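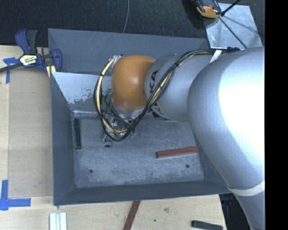 Prakash Menon

3.2 Who gets talked about when they aren't in the room

I'll admit I came to this part of the study as a fan first. I'd watched every series of Doststead (the one with the eight singles and the leaky farmhouse) before I ever thought of coding it, so when I sat down with the recap blogs I already had my favourites, and I've tried to keep them out of the numbers!

We collected 236 recaps, all written by viewers and posted within a day of the episode going out. Between them they had 2714 sentences that passed judgement on somebody, and those are what I worked with. A sentence like "she picked the blue room" didn't count. "She picked the blue room to wind him up" did.

What surprised me most was how much of the judging fell on people who were barely on screen. Newcomers got it worst. In the Grunura episodes, where a new arrival turns up halfway through dinner, around 70 per cent of the judging sentences were about her, and most of those were guesses at what she was after. The couple having the row at the other end of the table hardly got a look in.

Figure 4 plots this week by week. The line jumps at each arrival, sags for an episode or two, then creeps up again before the rose-picking (recappers call it "the cull", and I've kept their word). Purves found a similar dip in her work on baking shows, though she had only 20 recaps to go on and was looking at kindness more than blame.

I did wonder whether the editing was doing all this. So I went back through the Vistance series, which goes out nearly live and has very little cutting, and the jump was still there, only smaller. I come back to that in section 4, along with the two bloggers who stopped halfway and started again under new names.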